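Barnier Travel and Storage
Soft Goods for Residential Institutions

Overview

Barnier supplies zipped bags, pouches and linen sacks to colleges, nursing homes and training centres. All items are sold to account holders only and are dispatched from the Zulard depot.

Fabric and Care

Fabric items may be machine washed at 40 degrees with the zip closed. Tumble drying is not recommended. Name labels should be sewn to the inner seam, as adhesive labels are liable to lift after repeated washing.

Ordering

The minimum order is 80 pieces, which may be divided between colours. Orders of 100 pieces or more are delivered free of charge to mainland addresses. Stock at the date of the last count was as follows:

Myung pouch: 2360
Flamer linen sack: 3700

Institutions wishing to order for the November intake are asked to return the order form by 27th September. Forms received after that date will be filled from remaining stock.

Colours

Pouches are offered in plain and two-tone versions. Navy blue with white is a standard combination and is not subject to a surcharge.

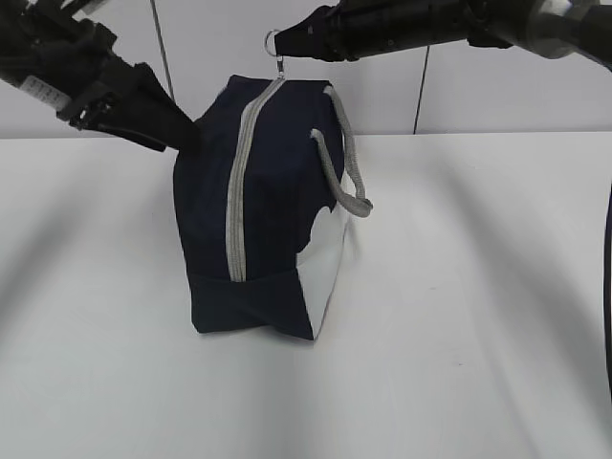

Returns and Enquiries

Unused goods may be returned within 30 days in their original packing. Enquiries regarding accounts should be addressed to Nathalie Gagnon, and those regarding deliveries to Harpreet Doucette.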